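Why Does Wood Have Stripes?

Have you ever run your finger along a wooden table and followed one of those thin lines, just to see where it went? I used to do it all through dinner when I was small (my peas went cold every time). Those lines are called the grain, and they were there long before anybody thought of making a table. They were made by a tree, very slowly, while it stood out in the rain and the sun.

A tree is full of tiny tubes, much thinner than a hair. They carry water from the roots all the way up to the leaves, and most of them run the same way as the trunk, like a big bundle of drinking straws. When a trunk is sawn into long boards, the saw cuts along the straws, and we see them as streaks.
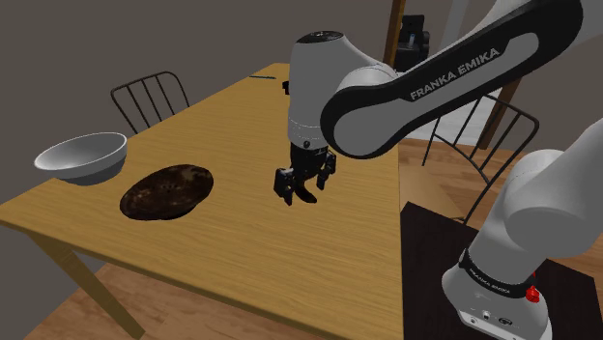 Light Rings and Dark Rings

Every spring, when there is plenty of water, a tree in a place with cold winters grows quickly and makes pale, soft wood. Later in the summer it slows down and makes wood that is darker and harder. One pale band and one dark band together make one year. If you find a stump in the park, you can count the dark rings and find out how old the tree was! The oak that came down near the school in Clerkville had 78 of them, and it took my class most of a morning to agree on that.

Now, if you cut straight across a trunk you get circles, but if you cut down the length of it those same rings turn into long lines. Sometimes they wander or make a pointed shape like a church window, depending on where the saw went through. 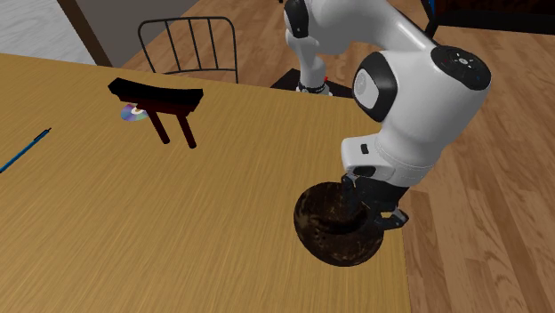
Domenica Auer
Nature Writer, Kastwood Children's Pages

What About Knots?

A knot is the place where a branch once grew. The trunk kept getting fatter, year after year, and wrapped itself around the bottom of the branch, so the grain has to bend around it, a bit like water going around a stone in a stream.

Try It at Home

Lay a sheet of thin paper over a piece of rough, unpainted wood and rub it gently with the side of a crayon. The lines will come up on your paper. Try a floorboard next, and then an old fence (watch out for splinters, and ask a grown-up first), and write on the back of each one where you found it.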